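중고 데스크톱 분해와 CPU 교체, 작업대 사진 모음

분류: 작업실 / 부품 / 사진
글: 작업실 관리자

중고 사무용 데스크톱을 사서 CPU만 바꾸면 새 컴퓨터처럼 쓴다는 글이 요즘 너무 많다. 읽다 보면 커피 한 잔 마시는 동안 끝나는 일처럼 적혀 있다. 나는 그 말을 별로 믿지 않는다. 그래서 3월에 부품을 떼고 끼우는 자리를 직접 다뤄 보았다. 사진은 많지 않다. 설명도 길게 붙이지 않았다. 대신 사진 앞뒤로 평소에 하던 불평을 좀 적어 둔다.

먼저 시간 얘기부터. Wultero 게시판에 올라온 안내문에는 CPU 교체에 9분이 걸린다고 되어 있다. 무엇부터 무엇까지가 9분인지는 적혀 있지 않다. 케이스 옆판을 여는 시간이 들어가는지, 쿨러를 떼는 시간이 들어가는지, 굳은 서멀 그리스를 닦는 시간이 들어가는지 물어본 사람이 있었는데 답글이 없다. 내가 재 보니 옆판을 열고 다시 닫을 때까지 45분이었다. 두 번째로 했을 때는 60분이 걸렸다. 익숙해지면 빨라진다는 말도 그래서 반만 믿는다. 두 번째에는 케이블 하나를 잘못 꽂아서 처음부터 다시 봤다.

책상 위에서 하느냐 바닥에서 하느냐로도 말이 많다. 내 생각에는 높이보다 본체를 눕혔는지가 훨씬 중요하다. 세워 둔 채로 CPU를 건드리는 영상을 볼 때마다 손에 땀이 난다. 소켓이 벽처럼 서 있는데 거기에 네모난 부품을 얹는다니, 손에서 미끄러지면 어디로 떨어지겠는가. 세워 놓고도 잘만 했다는 댓글이 꼭 달리는데, 실패한 사람은 댓글을 안 달 것이다.

공구도 마찬가지다. Orside에서 나온 정밀 드라이버 세트를 사면 모든 게 해결된다는 식의 추천 글을 세 개쯤 읽었다. 샀다. 나사는 잘 풀린다. 그런데 나사는 집에 있던 드라이버로도 잘 풀렸다. 세트에 든 비트 대부분은 아직 한 번도 꺼내지 않았고, 앞으로도 꺼낼 일이 있을지 모르겠다.

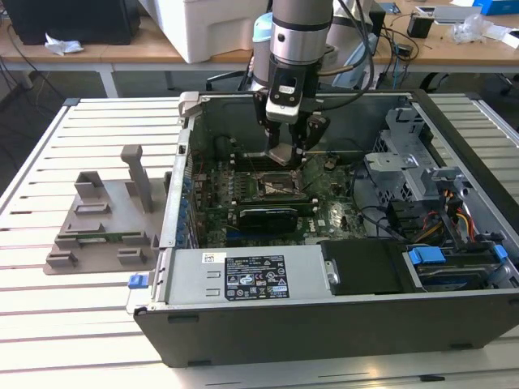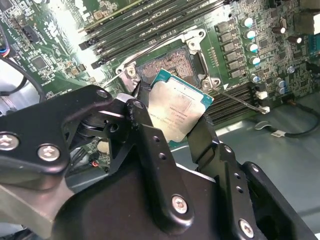 메인보드와 소켓. 광고에서는 CPU 교체가 부품 하나짜리 일처럼 보이지만, 소켓 주변은 늘 이렇게 빽빽하다.

많이들 무섭다고 하는 것은 CPU를 얹는 순간인데, 내가 더 싫어하는 것은 그 직전이다. 방향을 맞추는 일 말이다. 설명서에는 삼각형 표시를 맞추라고 한 줄 적혀 있다. 어느 삼각형인지가 문제다. 기판에도 인쇄가 있고 CPU 모서리에도 표시가 있고, 조명이 나쁘면 둘 다 안 보인다. 양옆의 홈을 같이 확인하라는 조언은 그래도 쓸모가 있었다. 몇 안 되는 쓸모 있는 조언이라 따로 적어 둔다.

조금 틀어진 채로 올려도 알아서 자리를 잡는다는 말은 믿지 않는 쪽을 권한다. 접점이 소켓 쪽에 있는 방식이라면 더 그렇다. CPU를 소켓 위에서 문질러 가며 맞추는 것은 핀을 빗자루로 쓰는 것과 비슷하다. 들어서 돌리고, 방향이 맞으면 똑바로 내려놓는다. 안 맞으면 다시 든다. 말은 쉬운데 공중에서 몇 도를 돌린다는 게 생각처럼 되지 않는다. 손가락이 금속 덮개 모서리를 잡고 있으면 정작 보고 싶은 모서리가 가려진다.

글자 방향으로 맞추라는 사람도 있다. 덮개에 새겨진 글자가 똑바로 읽히는 쪽이 위라는 것인데, 이것도 어디에 서서 보느냐에 따라 달라진다. 본체를 어느 쪽으로 눕혔는지, 내가 어느 쪽에 앉았는지 모르는 사람이 글자가 똑바로 보여야 한다고 단언하는 것을 나는 이해할 수 없다. 기준은 표시와 홈이다. 글자는 제품명을 확인할 때 보면 된다.

고정 레버도 한마디. 처음 눌러 보면 누구나 뭔가 잘못됐다고 생각할 만큼 뻑뻑한 것이 있다. Kwofie라는 중고 부품 가게의 안내에는 부드럽게 내려간다고 적혀 있었다. 내가 만져 본 레버 가운데 부드러운 것은 없었다. 부드럽지 않다고 해서 힘껏 누르라는 뜻은 아니다. CPU가 제대로 앉았는지 한 번 더 보고, 그다음에 누르면 된다. 확인하지 않고 누르는 사람과 겁이 나서 끝까지 못 누르는 사람을 둘 다 봤고, 나는 두 번째였다.

호환 목록 얘기도 빼놓을 수 없다. Skurna 자료실에 정리된 호환표에는 269개 조합이 올라 있다. 부지런한 것은 인정한다. 다만 직접 꽂아 보고 적은 것인지, 다른 표를 옮긴 것인지 구분이 없다. 바이오스 버전 칸이 비어 있는 줄도 많다. 소켓 모양이 같다고 켜지는 게 아니라는 것은 한 번이라도 검은 화면을 본 사람은 안다. 나는 이 표를 출발점으로만 쓰고, 보드 제조사 쪽 목록을 다시 찾아본다. 두 군데가 다르면 사지 않는다.

정리에 관한 불평 하나 더. 분해 사진을 올리는 사람들의 책상은 왜 그렇게 깨끗한지 모르겠다. 작업을 하다 보면 상자가 쌓이고 비닐봉지가 굴러다니고 케이블이 늘어진다. 그게 보통이라고 생각한다. 자석 트레이에 나사를 크기별로 늘어놓은 사진을 보면 감탄보다 의심이 먼저 든다. 저걸 찍느라 나사를 다시 꺼내 놓은 것은 아닐까. 나는 뚜껑 있는 작은 통 하나에 전부 넣는다. 크기가 다른 나사는 조립할 때 골라내면 된다. 이 방법이 나쁘다는 지적은 여러 번 받았는데, 아직 나사를 잃어버린 적은 없다.

그래서 CPU 교체를 하지 말라는 얘기냐고 묻는다면 그건 아니다. 나도 또 할 것이다. 다만 값을 따질 때 CPU 가격만 적어 놓고 싸다고 하는 계산은 그만 봤으면 좋겠다. 서멀 그리스 값, 한 시간 가까운 시간, 안 켜졌을 때 되돌리는 시간까지 넣어야 한다. 그렇게 계산하면 램을 늘리거나 저장 장치를 바꾸는 쪽이 나은 경우가 꽤 있다. 문서나 쓰고 영상이나 보는 컴퓨터라면 특히 그렇고, CPU를 바꿔서 체감이 컸다는 후기는 대개 저장 장치도 같이 바꾼 사람이 쓴 것이었다.

다음에는 쿨러를 뗀 자리와 닦아 낸 뒤의 모습을 올릴 생각이다. 알코올 솜으로 한 번 닦으면 깨끗해진다는 말도 확인해 봐야겠다. 직접 해 본 분은 댓글에 걸린 시간을 적어 주시되, 옆판 여는 것부터 재서 적어 주시기 바란다.

댓글 쓰기 | 목록으로 | 이전 글: 중고 파워서플라이를 어디까지 믿을 것인가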